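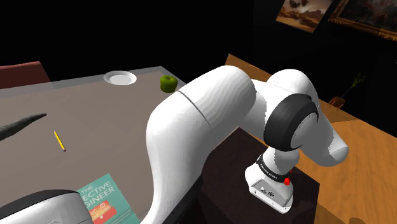 Bewerbung? Schick ich dir nach der Schicht!

24.1.06

Letzte Woche lag wieder so eine Stellenanzeige in unserer Teeküche. Klinikum Skerkeck, Pflegekräfte für die Innere gesucht, "belastbar, flexibel, motiviert". Ich hab sie beim Kaffee gelesen und mich gefragt, wer sich davon eigentlich angesprochen fühlen soll. Belastbar bin ich seit meiner Ausbildung, flexibel sowieso, ich bin allein im Mai dreimal aus dem Frei geholt worden. Was ich wissen will, steht da nicht: Wie sieht der Dienstplan aus? Wann wird er geschrieben? Und wie viele Wochenenden arbeite ich im Monat?

Ich arbeite jetzt in meinem vierten Haus, und in keinem einzigen Vorstellungsgespräch hat mir jemand von sich aus einen echten Dienstplan gezeigt. Man bekommt den neuen Aufenthaltsraum zu sehen, die Cafeteria und das Leitbild im Rahmen (das hängt immer neben dem Aufzug, fragt mich nicht, warum). Den Plan muss man sich erbetteln. Als ich in Skerkeck mal danach gefragt habe, hieß es, der sei gerade in Überarbeitung. Na gut, dann war ich eben auch in Überarbeitung und bin woanders hingegangen.
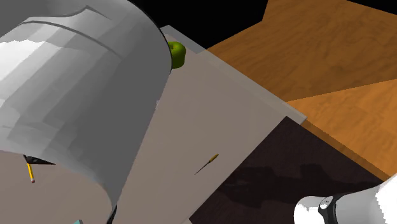

Die Sache mit der Prämie

Ganz groß in Mode sind ja gerade Antrittsprämien. Die Vermittlungsfirma Urance wirbt bei uns in der Gegend mit 500 Euro für jeden, der unterschreibt und die Probezeit übersteht. Klingt erst mal nett, und ich will das Geld auch keinem madig machen, der es braucht. Aber eine Kollegin von mir hat nachgerechnet: 947 Euro brutto für ihre halbe Stelle, und davon soll sie dann noch jeden Tag die Fahrt bezahlen. Da ist die Prämie schneller weg, als man "Übergabe" sagen kann.

Mich ärgert daran vor allem, dass das Geld immer für die Neuen da ist. Wer seit Jahren auf derselben Station steht, die Schüler anleitet und weiß, in welchem Schrank die guten Pflaster liegen, bekommt zu Weihnachten einen Kugelschreiber. Ich fände es klüger, die Leute zu bezahlen, die bleiben – dann müsste man auch weniger suchen.

Wieder einsteigen, aber wie?

Am meisten tun mir die Rückkehrerinnen leid. Nach der Elternzeit heißt es gern, man freue sich riesig, und dann gibt es einen einzigen Tag Einarbeitung. Bei uns läuft inzwischen die ganze Dokumentation über Sison, und wer das Programm noch nie gesehen hat, sitzt abends um neun vor dem Bildschirm und sucht die Kurve. Das Handbuch hat 1648 Seiten. Ich habe bis 5 gelesen.

Dabei ginge es doch anders! Das Pflegeheim Jillo lässt Rückkehrerinnen die ersten Wochen mitlaufen, ohne dass sie auf den Stellenschlüssel zählen. Kostet Geld, klar. Aber die Frauen, die ich von dort kenne, sind alle noch da und schimpfen nur noch über das Essen.

Also, liebe Personalabteilungen: Druckt den Dienstplan in die Anzeige. Einen echten, mit allen Nachtdiensten drin. Ich lese ihn auch gern in der Teeküche.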